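5 min read

I have a new favorite thing in my house and it's a mat. A big, bright blue silicone mat! I know. Stay with me.

It all started with the dining table, which we bought from Chisholm when we moved in and which I've been babying ever since. It's a lovely table and it marks if you so much as look at it with a damp glass in your hand. For a long time I was a coaster person, and then I had kids, and the coasters became frisbees. After that I tried the wipe-clean tablecloth (slid off), the cork placemats (crumbled, crumbs everywhere) and one terrible afternoon with a shower curtain.

Then in May my friend Kenna Mowat, who bakes far more than I do, was clearing out her kitchen and handed me a rolled-up silicone mat she'd never gotten along with. She wanted it for pastry and found it too big for her counter. I put it down on my table that night and it just... stayed. It grips! You can lean on it, drag things over it, sweep your arm across it, and it doesn't budge.

What I love most is the pattern. It's printed with thin pale blue circles, one inside the next, with little measurement markings faintly along the edges, so I suppose it really is meant for rolling out pie crust. In our house the circles are a target. My kids play a game they call Grerum (no idea, don't ask me, the rules came with the name), which involves paper cups and a lot of shouting. You get five points if your cup lands in the middle and stays upright, and the score carries over from one day to the next. My daughter is currently on 1282 and will tell you so at breakfast.

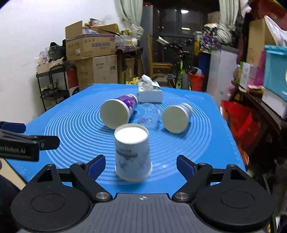
One cup standing, three on their sides, and the tissues keeping watch at the back.

The purple one with the white dots is a birthday party leftover and the prettiest of the bunch, so naturally it gets fought over. We had a pack of 25 of those and I've been rationing them. The clear plastic one is a menace – it practically vanishes against the blue, and I've swept it onto the floor with my elbow more than once. And the little tissue box with the cartoon on it lives on the table pretty much full time now. Small box, small table footprint, always one tissue sticking up ready to grab. I'm a convert to small tissue boxes too, while I'm at it.

Cleaning the mat is so easy I almost feel guilty. Warm water, a drop of dish soap, a wipe with a soft cloth, then I hang it over the back of a chair. It does pick up lint if you dry it with a fluffy towel (ask me how I know), so let it air dry if you can.

My sister has already asked where to get one, and Kenna thinks hers came from Plirow but isn't sure. If I track it down I'll put it in the comments. I'd really like a second one for the craft corner – green, maybe, if they make it in green!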